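3.2 Table coverings and the color of small objects

We had not planned to write a section on table coverings at all, but so much of our time in October went into choosing them that it would feel wrong to leave the subject out. A plain, smooth covering makes a small object easy to pick out, and yet most of the tables people really use are busier, or closer in color to the things that sit on them. We wanted to know how much that closeness matters, and so we set blue on blue and spent a good many happy afternoons looking at it.

The cubes came from Vadwood and the covering from Davell, and we collected 910 pictures of the pair from a pool of almost 2,000 taken across all the colors in the Prinari set (the full list is in the appendix, for anyone who enjoys such lists as much as we do). 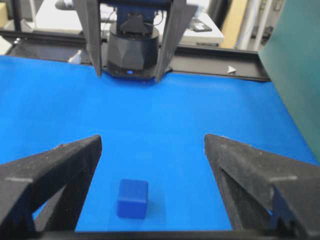
Figure 2. A royal blue cube on the sky-blue covering, with the teal-green panel at the right.

The cube in Figure 2 is clearly darker than the covering, and its top face catches a little more light than the front. The shadow beneath it is faint, and we came to be very fond of such shadows, as they often told our readers where an object met the table when its color was of little help. The covering has a slightly lighter sheen where light reflects off it, and we kept pictures with this sort of sheen in the set, having seen the same thing on many a kitchen table at home.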